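Lornden students publish gripper results, including the poor ones
Picking project finds more data did less than hoped

LENDONBY, February – The robotics club at Lornden College has released the results of its student picking project, Dramura, and is asking readers not to expect too much of them.

The project set out to teach a two-fingered gripper to pick up everyday household items by copying recordings made by hand. Students logged 2,207 recordings over the autumn and winter. After checking, 1,824 were kept. The original target was 3,000, a figure the club now says was picked because it sounded large.

"We were told that if we collected enough, the rest would sort itself out," said Piret Lepik, who leads the club. "I didn't believe that in the autumn and I believe it less now. The students did careful work and the system still struggles with anything see-through."

Tinted and clear containers were the hardest group by a wide margin. A version trained on the first 700 recordings did nearly as well on them as the final one, and the club has no good explanation. Lighting, shadows on the white table and wear on the finger pads are all suspects. None has been tested properly. 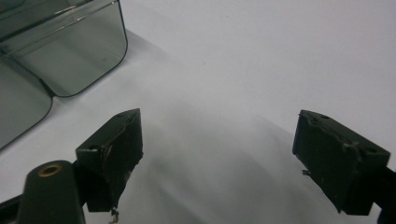

The gripper fingers over the white tabletop, with a tinted container behind. Scuffing shows along the right edge of the left finger and the top edge of the right one.

The club will change the finger pads on a fixed timetable next term and repeat the container trials before adding any new items. It has turned down a suggestion to enter Dramura in the Mets student challenge this year. Members felt that a short, tidy demonstration would give a false idea of how often the system fails.

"A two-minute video can make almost anything look clever," said Lepik. "I would like to see the same task done all afternoon, with someone writing down the misses."

The full results, with the rejected recordings listed separately, can be had from the club on request. Schools planning similar work are welcome to visit the Lendonby workshop during term time.

ENDS

Press contact: Piret Lepik, Robotics Club, Lornden College, Lendonby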